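Handheld gripper vs. teleop for garment folding - episode counts and rejects
Forum > Manipulation > Data Collection
Page 1 of 1

kchettiar
We have 400 teleop episodes of shirt folding on the Barer arm, leader-follower setup, and the policy is stuck. Flat T-shirts are fine. Anything with a front opening fails at the first grasp, mostly by pinching both layers. I am considering moving the whole task to handheld grippers, two-handed, and dropping teleop. Has anyone made that switch on cloth and kept the old data?

noiphan_jw
Kept it, trained on both, got nothing for the trouble. The teleop episodes were about twice as slow and the model learned the hesitation. Separate them at least by a source tag.

Are your fingers the stock ones? Stock Barer fingers are too thick to get under a single layer of knit.

kchettiar
Stock, yes. Same fingers on both sides of the rig.

S_Ozturkmen
I would not drop teleop. With handheld you get natural speed, but you also get wrist angles the arm can't reach. Last August we collected 516 handheld episodes and threw out 166 of them at the kinematics check. All of the rejects had the demonstrator sitting down with the elbow tucked in. Teleop never gives you that problem, the arm simply refuses.

buppha.n
166 out of 516 is a demonstrator problem. Run the reachability check after each episode and beep. People adjust within an hour.

S_Ozturkmen
We tried a beep. People adjusted to the beep and started folding like the arm folds, slow and square. At that point you have teleop with extra steps.

buppha.n
Then your threshold was too tight. Ours only fires on hard joint limits, no margin. What did you set? 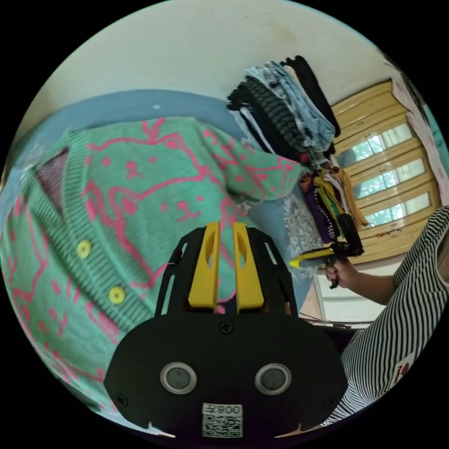 Regarding the original question, front openings are where handheld pays for itself, and I would start there before converting anything else. Two hands, one gripper each, one continuous take per garment. Do not use plain shirts for this. The cardigan on the bed is the sort of item I want in the set: the ribbed band runs diagonally across the bunched fabric, and the yellow buttons on it are easy to pick out against mint green. We have the demonstrator take the band first, every time, and straighten it before touching a sleeve. If the first grasp varies between people, the policy averages them and closes on air.

noiphan_jw
Agree on fixing the first grasp. Disagree on busy prints. Pink outlines all over a green knit look a lot like fold edges to a small vision encoder. We had a patterned set in the Stamico data and it hurt until we had enough plain ones next to it.

buppha.n
What resolution?

noiphan_jw
Low. 224 crop from the wrist.

buppha.n
That would be my first suspect, before the print.

kanyarat_y
Different point. Whichever way you collect, log finger width at full rate and check the time offset against video. We run the Skoltevard logger and it drifted over long sessions. On a rigid part you don't notice. On knit, the closing command lands a few frames late and the cloth is already gone. Re-sync every 60 minutes, or at every battery change if that comes sooner.

S_Ozturkmen
Seconded. Also do the mirror check on the left-hand unit. We had left and right swapped in one batch and it trained without complaint.

kchettiar
Thanks all. Plan is cardigans and button-fronts only, handheld, band first, hard limits for the beep. Teleop data stays in with a source tag for now. @buppha.n do you reset the garment by hand between takes or drop it?

buppha.n
Drop it from chest height. Hand-placed resets all end up looking the same.

noiphan_jw
Drop, and turn the bed side now and then. Otherwise the collar always lands toward the wall.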